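Visit Report: Open Day at the Likdale Housing Renewal Office
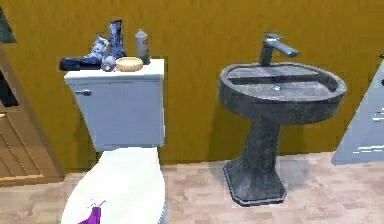 Computer rendering of a bathroom with a mustard-yellow wall and a pedestal sink.

Members of the Dabbas Tenants' Forum attended the open day held by the Likdale Housing Renewal Office on Saturday, October 9, 2021. The visit was arranged by Ruba Khalaf, who chairs the Forum's repairs group, at the invitation of the Office. This report is circulated to all members and will be tabled at the January meeting.

The Office manages the renewal of the Virnora estate, a group of five-story buildings completed in the 1970s. The estate contains 314 apartments. Visitors were received in the former school on Jarkeo Street, where the ground floor has been given over to an exhibition on the works. Attendance was good throughout the morning, and the line for the first guided walk extended into the yard.

The walk began at the east block, where the outside of the building has been insulated and the windows replaced. The project manager, Nisreen Atallah, explained that residents remained in their homes during this stage and that scaffolding was kept up longer than planned on the north side. Complaints about dust and early deliveries had been frequent. Delivery hours were changed as a result, and a notice is now posted in each stairwell on the evening before any noisy work.

Visitors were then shown the new heating plant in the basement. It replaces separate boilers last renewed in 2000. Each apartment will have its own meter, and charges will be based on use. Several members asked how the cost of heating the stairwells would be divided. The Office replied that a proposal was being drafted and would be sent to every household for comment before it is adopted.

Two apartments were open for viewing. The first had not yet been altered and showed the original kitchen, with its narrow pantry and a door opening against the stove. The second had been finished. The wall between the kitchen and the living room has been moved to allow space for a table, and the electrical outlets have been raised. Members with limited mobility noted that the threshold to the balcony remains high. Ms. Atallah recorded the point and undertook to reply in writing.

The afternoon session concerned rents. The Office confirmed that rents will not change until the works in a given block have been signed off. The Forum requested that the method of calculation be published in plain language, together with the date on which each block is expected to be completed. This was agreed to in principle, although no deadline was given. The Forum will write to the Office to request one.

Lunch was provided by the parents' association of the neighboring school. The Forum thanks the Office and its staff for their hospitality and for answering questions at length.

Members who wish to read the handouts collected during the visit may do so at the Forum's reading room during normal hours. Corrections to this report should be addressed to Ms. Khalaf in writing.

5 shares | 2 comments

© 2021 Dabbas Tenants' Forum. All rights reserved. Contact | Back to top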